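Home | Courses | Student Projects | Reading Lists | Contact

Four Days' Hard Ride: Do the Maps in Fantasy Novels Work?

Thu 16 April
Final report, Popular Fiction Workshop, Lukáč Hall project group

Our project began with an argument over a horse. In the first novel on the course list, the heroine leaves her village at dawn and reaches the capital by supper. Two hundred pages later an army makes the same trip and it takes three weeks. One of us said armies are slow. Another of us said armies are not that slow, and got out a ruler. By the end of the session we had a project topic, and had still not discussed the assigned chapters.

The question we settled on was simple. When a fantasy novel prints a map at the front, does the story obey it? We read 14 novels, all published for teenagers or for adults who would like to be left alone about it. Every one has a map. The longest runs to 701 pages and includes a glossary, a family tree and a pronunciation guide that contradicts the glossary.

Method

For each book we wrote down every journey where the text gives a start, a finish and a time. Journeys by dragon, portal or prophetic dream were left out, which cost us most of book six. That gave us 251 usable journeys. We then measured each one on the map with string, following roads where there were roads and guessing where there were only small drawings of trees.

Only five of the maps have a scale bar. For the rest we made our own scale by taking the first journey on foot in the book, assuming a healthy walker covers 20 miles in a day, and working outward. We know this is shaky. If the first walker in the book is wounded, lost or carrying a sibling, the whole continent shrinks. We tried using the second journey as a check, and in four of the books the continent changed size so badly that we went back to the first and agreed to mention it here.

We called a journey "honest" if the time in the text was within half again of what the map would suggest. This is a generous rule. It was less generous in January, before we had any results.

Findings

Journeys in the first third of a book are mostly honest. The author has just drawn the map, or just paid for it, and is still looking at it. Characters cross the correct rivers in the correct order and complain about the correct mountains.

In the middle third things stay fairly good as long as everyone travels together. Once the group splits up, the trouble starts. Two characters leave the same inn on the same morning, have completely different adventures, and arrive at the same castle gate within a page of each other. One has gone 270 miles by our string. The other has gone next door.

In the last third the map is more of a keepsake. People arrive when they are needed. The worst case is the final battle of The Salt Crown of Zenilitz, where reinforcements come over the northern pass two days after being sent for. The messenger alone needs six. We looked for a faster road and found a lake.

Rivers deserve a note of their own. The Tisetti, in the same book, flows from the sea to the mountains on the printed map, and the characters float down it in whichever direction the chapter requires. We had hoped this was magic. There is a wizard in the boat, and at no point does he bring it up.

The three books from the Nasico imprint did better than the rest, and all three list a map editor in the acknowledgments. It is a small sample and we don't want to make too much of it. We would still like to shake that editor's hand.

Does it matter?

The group did not agree. Half of us found that the books with bad maps were also the ones we had enjoyed most, and that we had noticed nothing wrong until we brought string into it. The other half said a siege is not very tense when you know the food could be delivered by lunchtime. We put this to a vote and it tied, so both views are in the report and neither side has to be gracious. 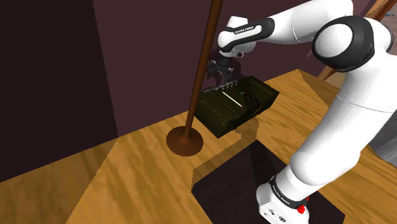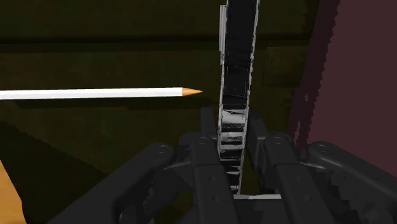
Redrawing the Zenilitz map was the last part of the project, and it took longer than all the measuring. The aim was a map on which every journey in the novel would be honest without changing a word of the text. We moved the pass south, turned the Tisetti around and pushed the capital into the hills. Each fix broke two journeys that had been fine. A point as fine as the one on that long white pencil is what the coastline needs, with its inlets and smugglers' coves, and ours was mostly done with a blunt one from the bottom of a bag, so several coves are now one large bay. The final version satisfies all but nine of the book's journeys. It also looks like a boot that has been run over.

Problems and further work

String stretches. We found this out late and remeasured the first three books, with slightly different results that we have used throughout. Two of us also measured to the dot on the map while the others measured to the name of the town, and on one map those are half an inch apart, or a day and a half by mule.

If another group takes this on, we suggest starting with ships. We had only a handful of voyages and every one of them seems to take exactly as long as the conversation on deck. The string and the redrawn map are in the workshop cupboard, second shelf, under the atlas.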